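We use cookies to remember your settings and to measure visits. Manage preferences | Accept all

Fitting storage to a small home: an interview with the Bassey workshop

Sunday, May 12, 2024

Bassey makes fitted storage for flats and terraced houses, mostly for hallways, alcoves and the dead space under stairs. The workshop has two benches and one panel saw. I spoke to its lead designer, who prefers to be quoted under the firm's name, on the subject of alcove shelving and why so much of it fails.

The conversation began with measurement. Most customers send in a single width for each alcove, taken at waist height. "I can't use one width," the designer said. "I want it at the skirting, at the middle and just under the ceiling, and I want all three again at the back wall. Plaster moves. Chimney breasts lean. In an older terrace the back of the alcove is often narrower than the front, and then a shelf cut to the front dimension won't go in."

The smallest of the six figures decides the carcass. The difference is made up with a scribed strip, a length of timber shaped to follow the wall and fixed to the front edge. Bassey allows for this at the drawing stage. Customers who ask for shelves to run tight to the plaster are told that it can be done, but that each shelf then has to be templated separately, and the price goes up accordingly.

Span is the next question. A shelf for folded blankets can be treated differently from a shelf for books, and the designer was firm that the contents should be settled before the material. "People tell me they want it flexible. Fine, then I design for books, because sooner or later somebody puts books on it." For an alcove 1,000 millimetres wide, the workshop fits a front lip and a batten along the back as a matter of course. The lip is glued and screwed from below. Where the customer dislikes the look of a lip, a thicker board is used and the number of shelves usually drops by one.

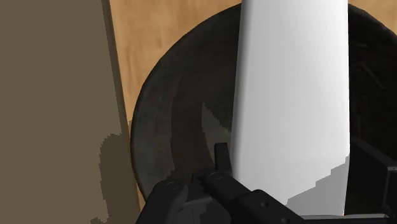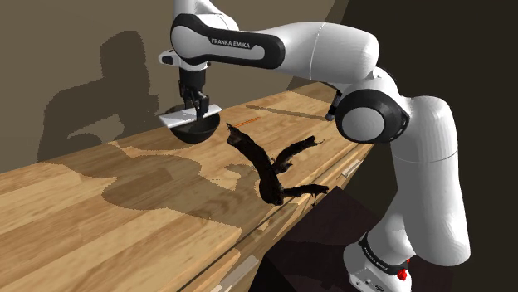 How far off the floor should the lowest shelf sit? "At least 100 millimetres clear of the skirting, if there is a cupboard below it with doors. Less than that and the doors catch on a rug. If it's open shelving I start higher, so that a vacuum cleaner head can get in."

Doors took up a good part of our talk. The designer favours plain slab doors with concealed hinges in narrow rooms, and sliding doors only where a hinged one would strike a bed or a radiator. Sliding gear takes up depth. On a shallow alcove the loss matters, since a cupboard that was just deep enough for a box file may no longer be so once two tracks have been fitted at the front.

For the carcass Bassey mostly uses Sekell, a birch-faced board that it buys in ready sanded. Edges are lipped in solid timber. The finish is a hard wax oil called Flultix on natural faces, and a water-based eggshell on anything painted. "Two coats of the oil, thin, with a night between them. The common fault is too much in one go. It stays tacky and then it collects dust, and the customer rings us."

I asked about colour. The answer was short. Painted units in an alcove are generally matched to the wall, and the inside is matched to the outside. A contrasting interior was popular for a time and the workshop still does it on request, though the cutting-in adds up to half a day to the job.

Lighting, by contrast, has to be decided early. Cable runs behind the back panel need a gap, and the gap comes out of the usable depth. The designer asks for the electrician's first visit to be finished before the final survey. On one job last October, in a top-floor flat in Pinda, the order was reversed and 53 millimetres of depth had to be given up to clear a junction box. "We remade the drawers. The fronts were all right."

Fixing differs with the wall. Solid brick takes a plug and screw without much thought. Lath and plaster does not, and the workshop looks for studs, marks them on tape and sets the uprights to suit – even where that puts them slightly off centre. Uneven bays are then drawn to look intended, with the wider one generally placed nearest the window.

Maintenance is light. Oiled surfaces are wiped with a damp cloth and recoated when they begin to look dry, first along the front edges. Hinges should be checked after the first heating season, when the boards have settled and a door may need a quarter turn on the adjusting screw. Bassey leaves a hex key and a drawing of the fixing points inside the left-hand cupboard of every unit it installs.

Get our newsletter: new articles on the home, once a month. Enter your email address to subscribe. You can unsubscribe at any time.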